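Section 3. Renting and Playing a Film

Before you begin, sign in to your Isovum account on the device connected to your television. Rentals are charged to the payment method on file.

1. From the Home menu, select Films, then Drama or Family. The catalog holds 578 titles, including the Zulness and Brandach collections.

2. Highlight a title and press OK to open its information page. The page lists the director, the principal cast, the rating and the running time. 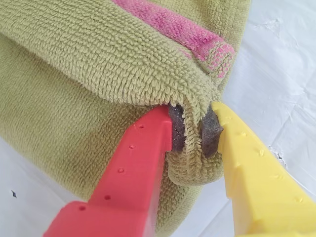 Figure 3-1. Green towel on a white sheet.

3. Select Rent and enter your PIN. The rental period begins when playback starts – not at the time of purchase.

Note: A film that has been started remains available for 60 hours.

4. To turn on subtitles, press the Down key during playback and select a language. The setting is kept for later films. 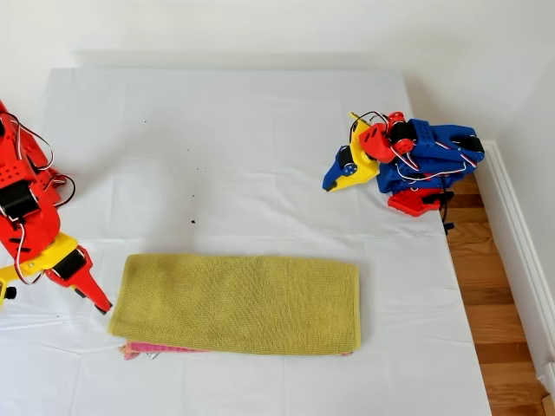

Can a rented film be watched on a second device?
Playback may be moved to any device signed in to the same account, but only one device may play the film at a time.

5. To watch bonus material, return to the information page and select Extras. The film The Kassab Road includes a commentary by director Walid Saab and composer Tsutomu Kudo.

Caution: Do not disconnect the device while a download is in progress. An interrupted download must be deleted and started again.

6. When the film ends, press Back twice to return to the catalog.

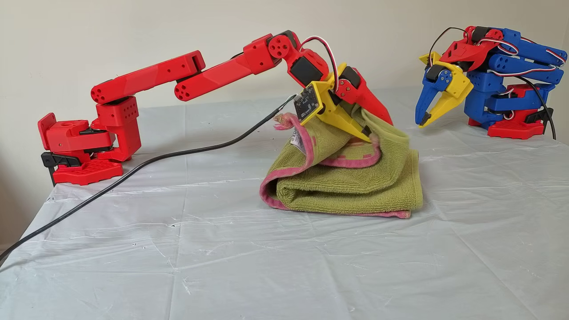 3.2 Setting Viewing Restrictions

1. Open Settings and select Ratings.

2. Choose the highest rating that may be played without a PIN, then select Save.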